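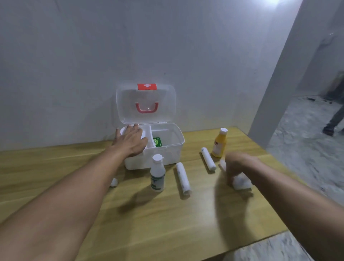

First-aid box open on the table, bottles and gauze rolls out in front.

Rorkico Studio, Totcombe - Gallery: The First-Aid Box

Rorkico is a shared workroom for people who sew, cut leather, bind books and do small repairs. It takes up 600 square feet on the ground floor of the old Grudier building in Totcombe, with the entrance on the parking lot side. Most of the galleries on this site show finished work. We have been adding pages on the room itself and the things in it, and the first-aid box gets its turn in July, when we go through the supplies and put everything back in order.

The box and what goes in it

The box is white plastic with a hinged lid and a carrying handle on the lid. There is a red label with a white cross, so it is easy to find on a shelf. The inside is split into compartments. It is a small box. Everything fits if it goes back the way it came out, and the lid will fight you if it doesn't.

Gauze rolls come in more than one width. The narrow ones get used on fingers, and fingers are most of what gets hurt in a room full of knives and needles. The wider ones are for a hand or a forearm. If a roll has been opened and handled and no longer looks clean, it goes in the rag drawer for polishing and a new one goes in the box.

Cotton is the thing that gets away from us. It comes in a bag, somebody pulls off a piece, and the rest ends up loose on the table or pushed into a corner of the box. Loose cotton picks up leather dust. Keep it in its bag, fold the top over twice and put the bag in first so the other things hold it down.

Bottles stand up. We have tried laying them flat to save space and had a leak all through the bandages, so now they stand, caps closed tight, labels facing the front. Before a bottle goes back in, wipe the outside with a paper towel and check the date. Some dates are printed on the label and some are stamped on the bottom, where they rub off. If the date can't be read, treat the bottle as expired and write it on the shopping list.

Packages stay sealed until needed. A dressing with a torn corner is not a sterile dressing and should not be put back with the others. Tear it the rest of the way open and use it for practice, or throw it out.

Going through the box

It goes faster on a clear table. Move the cutting mats and the pattern weights first, wipe the wood down and let it dry. Then take things out of the box one compartment at a time. Doing the whole box at once leaves a pile that has to be sorted twice.

Wipe out each compartment while it is empty. Lint collects along the bottom of the dividers, and a dry brush gets it out better than a cloth. The lid hinge is thin plastic, so lean the lid on the wall or hold it. A box like this lasts for years if the hinge isn't bent backward. 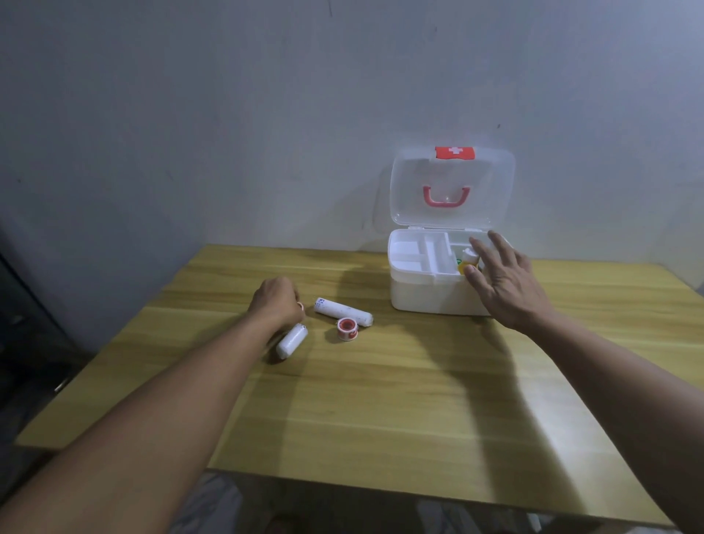 The tall things go in before the flat ones. Put the bottles in their compartment, see that they are steady, then fill in beside them. A rolled bandage makes a good wedge if a bottle wants to tip. Packages go next to the divider on their edges, so they can be flipped through like cards in a drawer.

The large compartment is for whatever is left - the rolls, the bag of cotton, the tape and the gloves. We try to leave some air in it. A box packed full to the rim looks well stocked, but in practice you have to empty half of it to reach the tape, and with one hand wrapped in a paper towel that is a slow job.

When everything is in, close the lid without pressing. If it needs pressing, something is standing too high. Fasten the latch, pick the box up by the handle and give it a small shake. A little rattle is fine. A heavy thump means a bottle is loose.

What we keep in stock

Spare supplies are in the gray cabinet next to the sink, second shelf, in a shoebox marked REFILLS. The list taped inside the cabinet door is the one to follow. It says:

Gauze rolls, narrow - 6
Gauze rolls, wide - 2
Disposable gloves, pairs - 2
Adhesive bandages, assorted, one box
Fabric tape, one roll
Sterile dressings, one of each size
Cotton, one bag
Wound wash, one bottle, unopened
Blunt-tip scissors
Tweezers

Blunt-tip scissors belong to the box and nothing else. They look like the ones on the pegboard and they walk off, so there is now a strip of red tape on the handle. If you find red-taped scissors anywhere in the room, please bring them home.

We buy refills at Hoxha Pharmacy, two doors down from the post office. They carry the narrow gauze by the single roll, while the bigger stores in the next town only sell it in packs. Put the receipt in the envelope on the office door and it will be paid back out of the supply money.

No pills or tablets go in the box, including headache pills. Members have left them there with good intentions, and they have to come out again. The same goes for creams and ointments from home. If you need something of that kind for yourself, keep it in your own cubby with your name on it.

Where it lives

The box has its place on the open shelf between the two sinks, at shoulder height. It used to sit on top of the cabinet, and shorter members had to get the step stool to reach it. Nothing should be put in front of it. The shelf edge is marked with the word FIRST AID, and thread cones seem to be drawn to that spot all the same.

The electric kettle is on the other side of the same wall, so the shelf stays on the warm side. Bottles that ask to be stored in a cool place go in the office and are noted on the list.

If you take the box to your bench, carry it back when you are done, even if you only wanted one adhesive bandage. A box left on a bench disappears under fabric inside an hour.

Using something from it

Write it on the card. The card is on a string next to the shelf, with a pencil, and all it needs is the item and the month. No names and no explanation. The card tells us what to buy, and over a year it also tells us where the trouble is. Last year's card was nearly all narrow gauze and adhesive bandages, most of it from the leather bench, and that is how the bench got a better cutting guide and a second strop. Sharp knives slip less.

For anything more than a small cut, stop work and tell another person in the room. The emergency number and the street address of the Grudier building are posted by the phone, along with directions to the parking lot entrance, which is the one an ambulance crew should use. The front door sticks in wet weather.

Clean up after yourself as well. Used cotton and gauze go in the lidded can under the sink, in a tied bag, and not in the scrap bin. The scrap bin is sorted by hand for stuffing and patches.

Questions we get

Members ask if they can bring a bigger box. We looked at one and decided to stay with this size. A bigger box would hold more of the same and would not fit on the shelf, and it would take two hands to carry.

We have also been asked for a separate kit for the sewing side. That is under discussion. Needle pricks don't call for much, and a tin with adhesive bandages in the drawer under the ironing table would probably do it. If you sew with us and have an opinion, leave a note in the office.

People taking a one-day class can use the box like anyone else. The teacher will point it out at the start along with the exits and the restroom.

The refill list can be copied for your own workroom. It was drawn up for hand tools and sewing machines, so if you work with heat, chemicals or power saws you will need to add to it. A pharmacist can help with that, and so can a first-aid course. The community center in Totcombe runs one in the fall and again in the spring, evenings, and the studio pays half the fee for members who have been here six months or longer. Sign-up is at the center's front desk.

More galleries: Thread Wall - Leather Bench - Bookbinding Press - The Button Drawers - Back to Studio Pages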